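Grip group, minutes, 9:40 start
Present: Athina Giannakopoulos (chair, also notes), Lamiris side, two from Kolik on the phone. Lazaridis sent apologies.

1. Last minutes. Ok, no changes.

2. Jaw slip on the hand-held unit. Log shows 239 closes since the pad swap, 47 flagged as slips. Nearly all on soft items, tubes worst. Left pad is black rubber, right is the newer blue-and-black one. Kolik think the two pads dont grip alike and the item twists. Athina not convinced, wants the jaw pivots checked for play first.
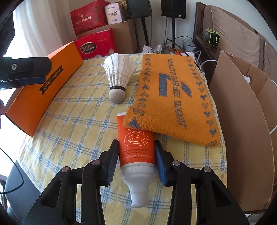
Squeeze tubes stay on the item list for now, same with shuttlecock and sponge. Agreed no more squeezing harder to make up for slip, one tube split at Nosholm in June and got into the pivot.

3. Pinched finger. Minor, skin not broken. Happened while clearing a stuck jaw by hand. Rule from today: trigger released and jaws fully open before anyone touches the pads. Kolik to send wording for the card.

4. Actions
Athina - check pivots, report back
Kolik - matched pair of pads, both sides teh same, then repeat 300 closes
Lamiris - write up the finger thing, 40 words is fine

AOB: none. Closed 10:25.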